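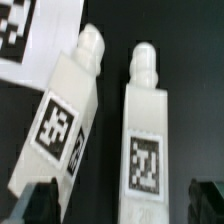
3/20/23

Right, quick one, the dinner's on and I've got 40 minutes. Moving house. Again. We're going from Gonthorpe to Jondbridge in a fortnight and I have packed precisely one cupboard.

The cupboard was the one under the stairs. Took all of Sunday. Found: two tents (one ours?), a bread maker, a bag of other bags, the instructions for a boiler we had taken out years ago. Kept the bread maker. Don't ask.

Quotes for the van. First lot wanted £971 and that was without them packing anything, just carrying. Second lot never rang back. Third lot can do it for less but only if we're out by 10 in the morning, and the keys for the new place don't come through until after lunch, so where does the sofa go in between? On the verge I suppose. Went with the third lot anyway. Money is money.

Boxes – I got 28 off a man in Moffat Road who'd just finished his own move and wanted them out of his hall. Free! Slightly damp smelling. Some still say KITCHEN MISC in his writing and I've already put shoes in one of those, so that'll be fun at the other end.

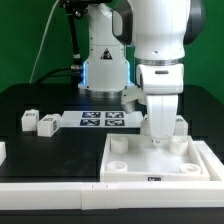 Paint is the other thing. The new front room is magnolia, all of it, even the inside of the cupboard, and we've been going round and round on colours since Febuary. I want green. Proper bright green, like the wall at the back there, behind the white arms. Other half says it'll be like living in a pea. We've got three tester pots from Larkano and so far they've been tried on the back of a cereal box, where they all look the same. Might just do one wall and see who blinks first.

Also the broadband. Rang to move it over, on hold for ages, then got told they can't book an engineer untill we've actually got the address, which I gave them. It's a house. It has been there since before the phone was invented. Anyway it's in hand, apparently. 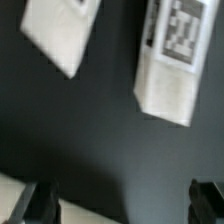

And then there's the school run, which from Jondbridge is two buses or one very long walk, and I haven't told the kids which yet. They can start at the new one in September but until then it's the old place and early alarms. Might do packed breakfasts. Toast in foil. We did that last time we moved and there were crumbs in everything but they got there.

Still to do: meter readings, redirect the post, doctor's, dentist, the cat's chip, cancel the milk. Find the tape. I had two rolls of tape this morning.

Potatoes are boiling over, got to go – more at the weekend if I can find the laptop charger.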